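Untangling the Jewelry Box: A Little Gallery

I have been meaning to sort through my costume jewelry for longer than I care to admit, and one wet afternoon in April I finally carried the whole lot into the spare bedroom and got started. The pieces come from all over – market tables, birthday parcels, a few from the closing sale at Gallier, where I used to stop on my way home from work – and over the years they had worked themselves into one big knot. So settle in, pour yourself something warm, and come along while I sort them out.

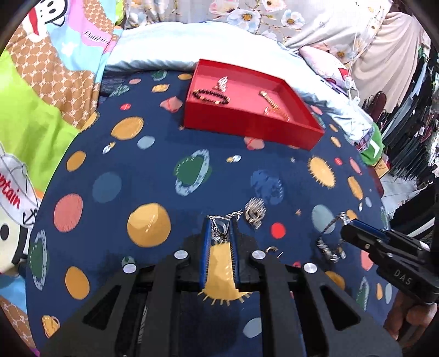 The planet sheet and the red box

I do love this navy sheet, with its rockets and stars and suns, and the big two-tone orange planet is my favorite of the bunch. The open red box in the back is holding a black beaded bracelet with gold-colored accents and a gold-colored linked one, and there is a silver ornament in there that I can never decide about. Some days it's a leaf to me and some days it's a wing, and I have worn it as both.

Silver first

The silver with the open triangle is one I would know anywhere, even with its chain all bunched up the way it is. The chunky ornament with the ribbed, fringed edges and the loop in the middle is the loudest thing I own, and it needs a plain sweater and not much else going on around it. I bought it at the Forville market, at the end of a long row of tables, when I had really only gone in for lamp shades and a bag of pears.

The dark and silver bracelet

You'll find it over on the right. I have a great soft spot for anything that mixes dark and bright, as it goes with black shoes and silver earrings alike and saves me a lot of dithering in front of the mirror. The shiny bits at the lower end do like to catch on sleeves, so I keep it for short-sleeved days and for dinners where I won't be reaching across the table too much.

One small gold-toned curve

It would be easy to miss, lying on the sheet below a bright red dot, but I was so pleased to see it again. Little pieces like this sink to the bottom of every box I have ever owned, and I had gone as far as pulling out the dresser to look for it last winter (I found two buttons and a library card).

A few notes on knots, as several of you have asked

Lay the chain on cloth and not on a bare table, where it skates away from you. Find the clasp and open it before you do anything else. Then loosen the knot from the middle, nudging it outward a little at a time, and please don't pull on the two ends, however tempting it gets after the first half hour. A pair of sewing needles is a great help with fine chain. For bigger links I find fingers do perfectly well, along with good light from the side and something pleasant on the radio.

If a chain still won't give, I put it down and go do the dishes. I have a cable chain from a Sandu gift set that took me 80 minutes one evening and not even five the next morning, and I still couldn't tell you what I did differently.

Where everything lives now

The bracelets have the red box to themselves, which they have been promised for years. Necklaces go on a row of 6 brass hooks inside the closet door, each one hanging free so it can't make friends with its neighbor. Brooches and odd ornaments have moved into an old Ultari cookie tin lined with felt, and the earrings are still in an egg carton, because I like the egg carton and it fits the drawer.

There is a small pile left over that I haven't made up my mind about. A few pieces only need a new jump ring, and I do have the rings, somewhere, in a packet from the last time I promised to do this. The rest will go to my niece's dress-up trunk, where they will get far more wear than they ever did with me – she puts on everything at once, and I think she may be right about that.

Next on my list is the button jar, followed by the scarves, which are in a worse state than the necklaces ever were. I'll put those pictures up as soon as I can get to the bottom of the scarf drawer and find out what's been keeping it from closing.

Contact | Copyright 2021, all pictures and words my own | Back to top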